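Ticket 39 — Sorting cell, Griltdale returns room: picks refused after shift change
Opened by: Melina Tzavaras. Assigned to: Stelios Lambrakis
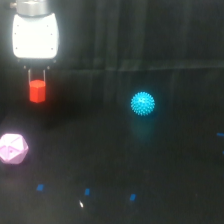 Fault appears on the late shift only. Cell stops with "object not confirmed" and waits for an operator. On the early shift it ran 98 picks out of 100 without help.

Sep 2, 2023, Lambrakis: Checked grip force and finger spacing, both within limits. Logs show the late shift loading the previous item list. Old list has no entry for the spiky ball, so the cell asks every time.

Tzavaras: Late shift were never told there was a new list. Before the cell, whoever was sorting just decided. Now one person clears prompts for 3 cells and can't leave the screen — breaks are being missed.

Lambrakis: List now loads at start-up, no manual step. Prompt timeout raised so a break doesn't halt the line. Handover sheet needs a line for list version. Plekanis to add it.

Status: monitoring. Staffing question passed to Londeo site office, still open.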